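About Brusdale

June 25, 2020
By Femke Vermeulen

Brusdale repairs and modifies old home computers, mostly 8-bit and 16-bit machines sold between the late seventies and the early nineties. We work on power supplies, keyboards, disk drives and main boards, and we make a small range of replacement parts that can't be bought new any more.

The business was started by Balthasar Auer and me in a rented unit behind a tile shop. Balthasar had spent years fixing arcade monitors and I had been doing board layout for a lift company. We moved to our current building when the shelves in the old one were full.

Reto Riedl joined us to look after disk drives – alignment, new belts, head cleaning – and he also handles data recovery from floppies. Cosmin Olteanu writes the firmware for our own boards. If you email a technical question, one of those two will usually answer it.
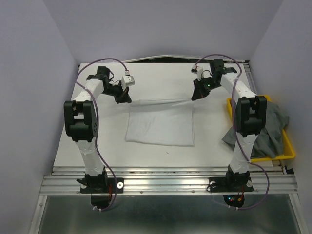
Two arms side by side on the rail, with grippers over the white tabletop.

Our best-known product is the Plirka, a drop-in power regulator that replaces the original linear part and runs a good deal cooler. We have shipped 500 of them. The Imia is a memory board for machines whose original RAM chips have started to fail, and it fits without cutting any tracks. Both are assembled and tested here, and the schematics are included in the box on a folded sheet.

We also keep a parts list of 230 items, including key switches, edge connectors, modulator cans and a few custom chips pulled from scrap boards. Pulled chips are tested in a working machine before they go on the list. We don't sell untested chips.

Repairs are charged at a flat bench fee of $70, plus parts. If we can't fix the machine you pay return postage only. Please don't send the monitor unless we ask for it, and pack the computer in a box with at least a hand's width of padding on every side.

Ruairi Moffat answers the phone and books in the repairs. The queue is 42 machines long at the moment, and we expect to take new bookings again in July. Orders for parts are going out as normal.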